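Home Products Hand-Held Grippers Downloads Support Contact

Category: Set-up guides / Soft goods

Section 4. First grasps on cloth

This section explains how to prepare the Erberg hand-held gripper for picking up garments and other soft goods. Please finish Section 3 (charging and camera connection) before you begin. If your unit was delivered with the hard-parts fingers, change them for the flat pads first.

4.1 Before you start

1. Put the gripper on a flat table with the fingers pointing away from you.
2. Open and close the fingers by hand five times. The movement must be smooth over the whole travel. If you feel a step or a scratch, stop and look at the bushings in the linkage arms.
3. Check that the two pads meet evenly when closed. A gap on one side only means that one finger is not fully seated.
4. Clean both pads with a dry cloth. Do not use alcohol on the pads.
5. Tighten the screw caps with your fingers only.

CAUTION: Keep your other hand away from the linkage while you close the gripper. The space between the inner and the outer arm becomes small very quickly and it can pinch the skin.

4.2 Placing the garment

6. Lay the garment over a support so that it makes a rounded top. It is easier to learn on a raised fold than on cloth that lies flat on the table.
7. Turn metal parts such as eyelets, zippers and buttons away from the place where you want to grasp.
8. Choose a garment with one plain color for the first session. Patterned cloth is possible, but the preview is more difficult to read.

Note: The starter session in the Tukcombe software stores 300 grasps. You do not need to complete it at one time. The counter stays where you left it, also after you turn off the computer.

4.3 Making the grasp

9. Bring the open fingers to the cloth from above, one on each side of the place you selected.
10. Press down slightly until the cloth begins to give. Too much pressure will push the fold away.
11. Close the fingers slowly. The cloth should gather between the pads into a narrow ridge.
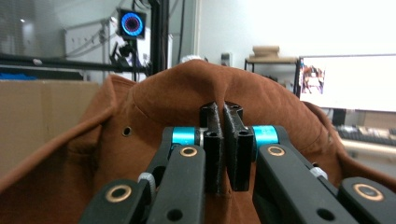
Nia Lloyd wrote to us that she closes the fingers only halfway, waits one breath, and then closes them completely, and that with heavy brushed cotton she loses far fewer folds in this way. We tried her method at our Florkdale office and we can recommend it for thick material. For thin lining we found no difference.

12. Hold the grasp for 2 seconds before you lift. The software uses this pause to mark the start of the lift.
13. Lift straight up, with the wrist quiet, and then move to the side.
14. Open the fingers fully to release. A half-open finger may keep one layer of the cloth.

Note: If you pick up two layers when you wanted one, start again with less pressure in step 10. Do not shake the garment to free the second layer. The recording will then contain a movement that you do not want to teach.

4.4 If the grasp is not recorded

15. Look at the status line on the monitor. Code 429 means that the software is still saving the last grasp. Wait until the code disappears and repeat from step 9.
16. If the code stays, close the session and open it again. Recorded grasps are kept.
17. If the preview picture stands still, check the camera cable at both ends.

CAUTION: Do not pull out the camera cable during a session. Close the session first.

4.5 After the session

18. Remove threads and fluff from the pads and from the holes in the fingers. A soft brush works well.
19. Leave the fingers open when you put the gripper in its case. Pads that are stored closed can take a mark from each other.

Replacement pads are sold in pairs. Please always change both, and write the date of the change on the service card. The questions on this section are answered by Yi-an Bang at the support desk.

Continue with Section 5, Folding with two grippers.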